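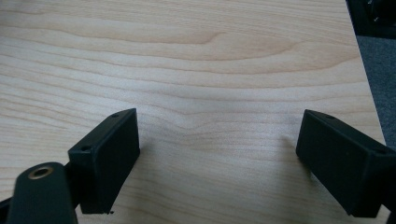

The Gukside hand gripper over the bench table, fingers apart.

Hello again from the Butside shared workshop, and thank you for your patience while this one got written! The gripper is together, and I'm very happy with how it has turned out (even if the colour choice, black, shows every bit of dust in the place).

We've spent 84 hours on the build since April, 26 of them on the fingers alone - more than I budgeted for, I know. The first set flexed under load, so the blocks were redrawn thicker and angled in toward each other. 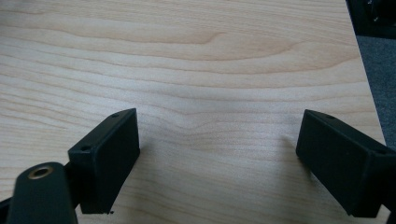
Both fingers, with the brass insert at lower left.

Spending stands at 50 per cent of the Vondolen grant. The remainder is set aside for the small arm we've nicknamed Puma, which will carry the same fingers once its wrist plate is done. I'd hoped to have that plate by now, but the workshop mill was out of favour with everyone for 4 weeks while its spindle was looked at.

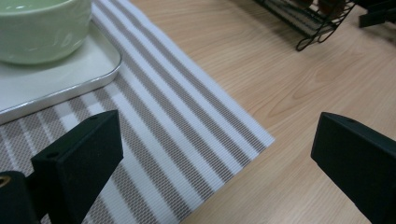
Next comes practice with ordinary kitchen and table things, bowls and trays and the like, before we go anywhere near the arm. I'd also like to try softer pads on the inner faces, and I'll send the costing for those separately so you can have a proper look at it before the June payment.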